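Lerkard House Residents' Association
Minutes of the December meeting, held in the shared kitchen, 7 p.m.

Present: Elvira Ospina (chair), Fredy Arboleda, Yhon Grajales, Eliécer Huamán (minutes)
Apologies: Heriberto Usuga, who is on nights again and sent his love and a plate of corn cakes

Elvira opened the meeting, thanked everybody for coming out in the cold, and asked that we take the kitchen corner first while we were all still awake.
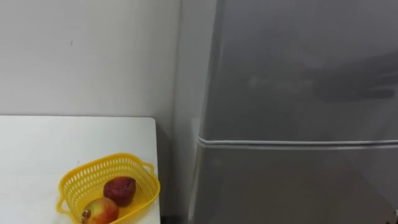
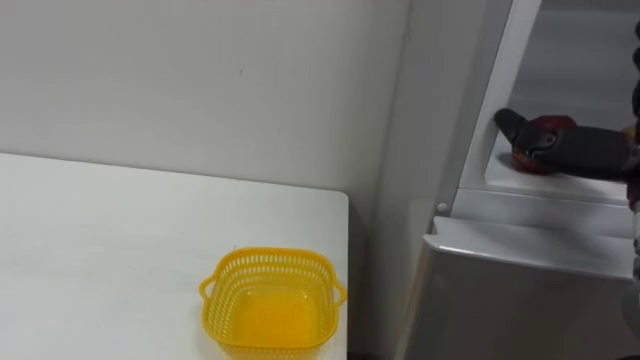
The yellow basket on the white table, with fruit in the first picture and the refrigerator open in the second.

1. Minutes of the last meeting
Read and agreed, with one correction: it was Yhon and not Fredy who offered to bleed the radiators. Fredy said he would have been happy to take the credit.

2. The fruit basket
We had a long and very friendly talk about the yellow basket. Elvira reminded us that it was bought for shared fruit, that anything put in it is for anyone in the house, and that this includes the nice things (Fredy's mangoes were mentioned, fondly, more than once). Yhon likes having it on the table by the refrigerator, where people see it on their way past and remember to eat something decent. Eliécer wondered whether the fruit would last better on a refrigerator shelf. After a good deal of back and forth it was agreed that apples and anything else sturdy can stay out in the basket, and that whatever is getting soft goes in the refrigerator by the evening, to be used first.

Fredy asked that the basket be pushed back a bit from the edge of the table, as the handles stick out and he is, in his own words, a wide man with a laundry bag. Agreed by all.
Action: everyone.

3. Refrigerator
Elvira would like the refrigerator emptied and washed down before the holidays. She does not mind who does it but would dearly love it not to be her this time. Yhon and Fredy very kindly offered to do it together one morning. Please put your name on anything you want to keep. Food with no name on it will be moved to the basket if it is fruit and thrown out if it is not. Jars of sauce get one more chance, after an appeal from Eliécer, who owns most of them.

Please also shut the door firmly, and don't stand there with it open deciding on your supper. Elvira does this too and said so.
Action: Yhon, Fredy.

4. The wall behind the table
It was asked whether the white wall should be repainted this winter. Yhon had a close look and felt that a damp cloth would do for now. The meeting was glad to hear it. We will look again in spring.

5. Money
The house fund stands at $3,061. Elvira proposed setting aside $600 toward the stairwell lights, and this was agreed without much discussion, as we have all been on those stairs in the dark. Each flat will go on paying $8 a month into the kitchen kitty, which covers dish soap, trash bags and the shared fruit. Heriberto had sent a note to say he is 3 months ahead, and Elvira asked that he be thanked warmly.
Action: Elvira to get a price for the lights.

6. Any other business
Fredy has a spare kettle if anyone's is on its last legs. Eliécer asked for the return of his big pot, no questions asked. Yhon will bring a cake next time, probably the orange one.

The meeting closed at 8:20 p.m. and the corn cakes were finished shortly after. Next meeting in January, same kitchen, same time.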